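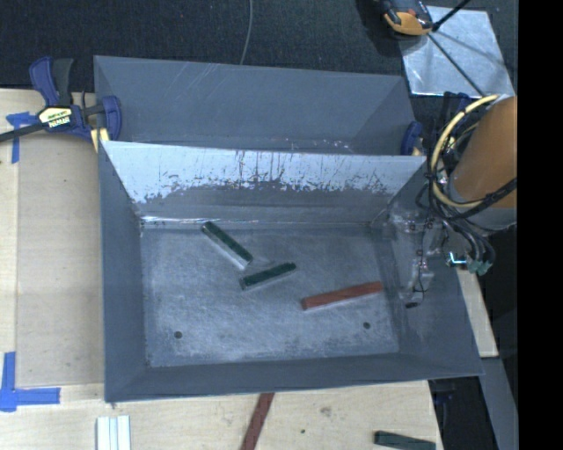
Svenja Aigner

30/09/2019

ok a little thread about eels, as I've had eels on the brain all month

I spent August on the estuary at Prundport helping with the glass eel and yellow eel counts. Mostly that means getting up at an awful hour and hauling nets with Kamran Mirzaei, who sings. Loudly!

We set 10 nets a night, and the best one (number 2, by the old sluice) gave us 70 eels in one go. I have never been so slimy in my life

Every eel gets measured, weighed and put back. They do NOT want to be measured. Biggest was a hair over 50 cm and went straight up my sleeve

What I love is the travel part — they hatch way out in the ocean, drift over as tiny see-through things, live in a ditch for years, then swim all the way back to spawn. From a ditch!

Lots of you asked about the eel pass at the Fankhauser weir. It's a ramp with bristles and a trickle of water, and the little ones wriggle up it at night. Rosalie Riedl is writing up the numbers, so I'll let her share those

Next up is crabs. Wrong end of the estuary, much colder, and I still need new waders — tips welcome, size small please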